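Noise in the Library: What We Learned on the Second Floor
Anika Nakamura, Gion Hofstetter and Puspita Tuhumury

We all study on the second floor of the Rivera building, and we all complain about it, so picking a topic took one lunch! Our question was simple: does background noise change how much people remember from a page of reading?

We asked 38 classmates to read two short articles, one in silence and one with a recording of cafeteria chatter (Gion made it in September, and yes, you can hear him order soup). After each one they answered the same kind of short quiz. Everyday listening habits came up a lot too, earbuds most of all.

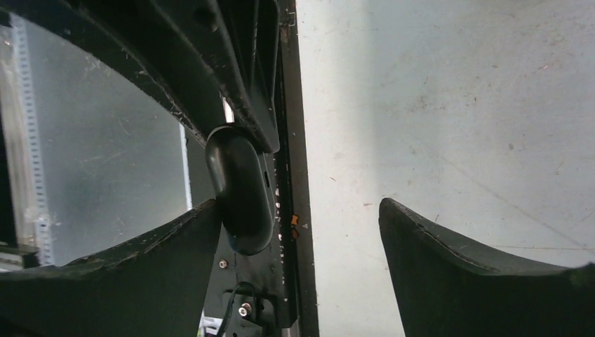
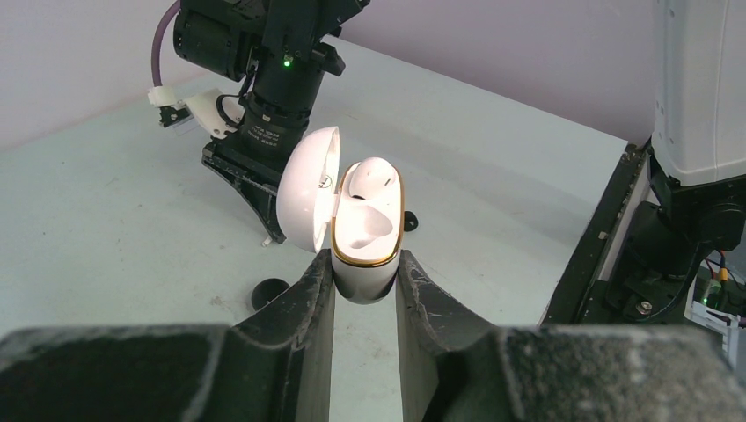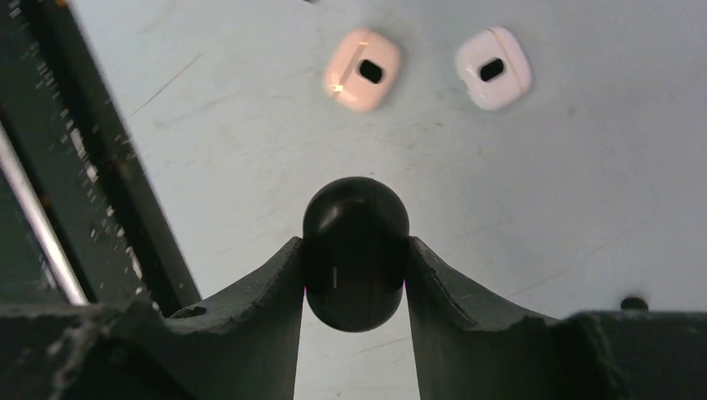

Small things people keep within reach

The average score in silence was 67 percent. With chatter it dropped by 15 points, way more than any of us had guessed! Puspita thought the second article was harder, so half the group read them in the opposite order, and the gap was still there.

We would love to repeat this with music, and with longer texts. Mr. Kofler has already offered us his two morning classes, and Anika is hunting for articles that aren't about glaciers.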